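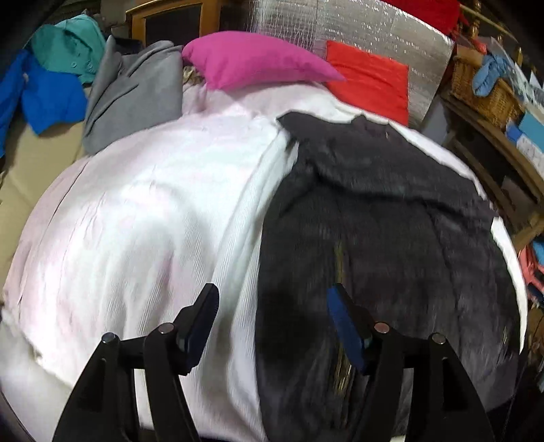
A dark knitted garment laid out on a white blanket, with a pink pillow and a red cushion at the head of the bed.

Livham opens knitwear collection in November

Livham will collect used sweaters, fleeces and blankets throughout November, the clothing reuse group said. Items can be left at 11 drop-off points, including the Sastar and Figueiredo stores.

The group took in 2538 pieces last winter and hopes to pass that number this year. Knitwear was the item most often asked for by the families it serves.

"Lay each piece flat on the bed before you pack it," said Cleiton Nogueira, who runs the collection. "You find the holes and missing buttons that way, and it folds better."

Donors are asked to wash everything first and empty the pockets. Small holes are fine - a repair team at the Skomelex building mended more than 2000 items last season. Pillows and cushions cannot be accepted.

Clothes should be folded and packed in closed bags, with adult and children's sizes kept apart. Drop-off points are open until 6 p.m. Larger donations can be brought to the Skomelex building, Room 102.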